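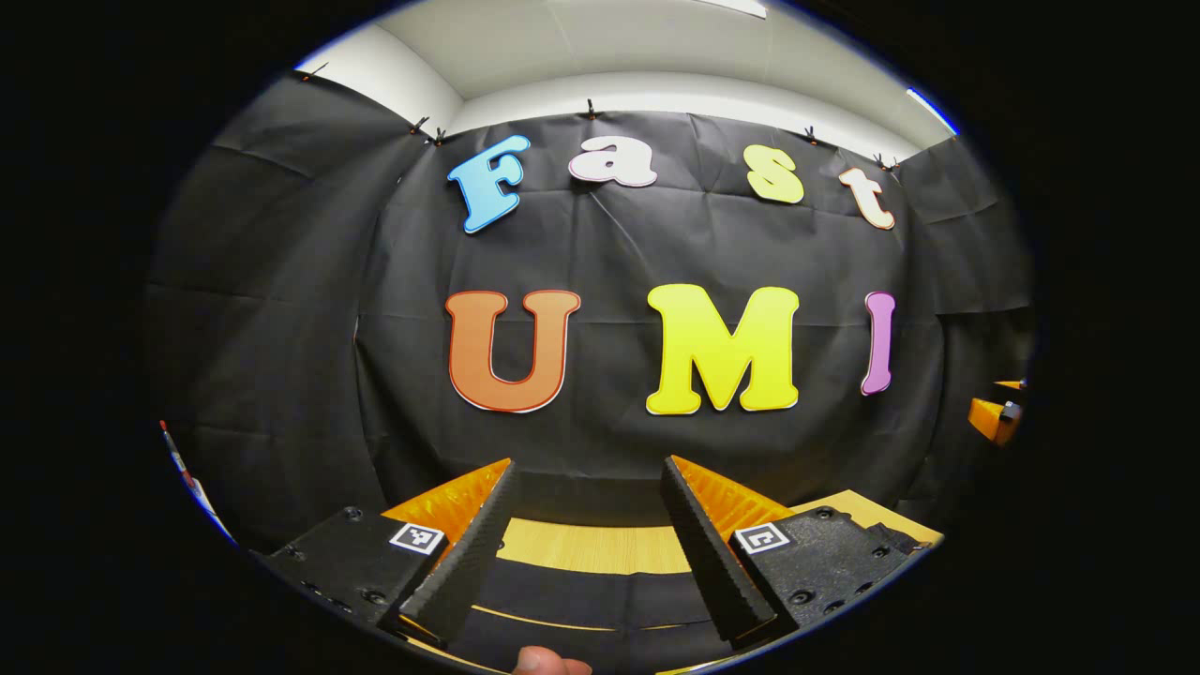 How do you keep a fabric backdrop from coming down halfway through an event?

Clip it to something solid along the top edge, and put the clips closer together wherever the weight is. Tape alone tends to let go after a few hours, especially on painted walls. If the cloth is going to carry letters, clip it first, let it hang overnight, and add the letters the next day.

Letter Wall — Gallery

The black cloth and cut-out letters on this page are part of a set of notes on putting titles on a wall without paint, nails or a print shop. The top row says "Fast" and the row under it says "UMI," in bigger letters. Everything is held up from the top by small binder clips, and the cloth covers most of the wall.

Black was chosen so the pale letters would read. The "a" is nearly white and the "s" is a light lemon yellow, and both would be lost on a white wall. The stronger colors are in the bottom row, where the "U" is burnt orange and the "M" is bright yellow. White borders help a lot with the blue "F" as well.

Notes on the cloth

The creases come from folding. Ours was bought from Nisard as a 2-yard piece and stored flat in a drawer, which is the worst way to keep it. Rolling it on a cardboard tube is better. A steamer will take out most of the lines if you have 18 minutes or so and somebody to hold the bottom edge. An iron works too, on low, with a towel over the fabric.

Expect some sag between clips. More clips will flatten the top edge, but they also show from across the room. Small dark ones on dark cloth are fine for most purposes.

Notes on the letters

Draw the letters large, cut them out, then cut a second set a little bigger in white for the border. Rounded shapes are more forgiving than straight ones — a wobble in the curve of an "s" is hard to spot, and a wobble in the leg of an "M" is not. Xinyi Tan keeps her templates in a folder and traces them, and that saves an evening of work.

Lay the whole title out on the floor before anything goes up. Leave more room between letters than you think you need. A slight tilt on a letter or two looks cheerful in this kind of lettering, so don't spend time with a level.

For attaching, use small loops of tape on the back, two per letter for narrow shapes and four for wide ones. Press through the cloth against the wall. Straight pins also work on thicker fabric, but they can tear card when you take them out.

Taking it down

Letters first, from the bottom row up, then the clips from one side to the other. Peel tape off the backs right away. Put the letters between sheets of paper in a flat box and write the words on the lid. The Ulcombe set has been packed this way since November and the edges are still clean.

More pages: Paper Chains, Table Signs, Door Banners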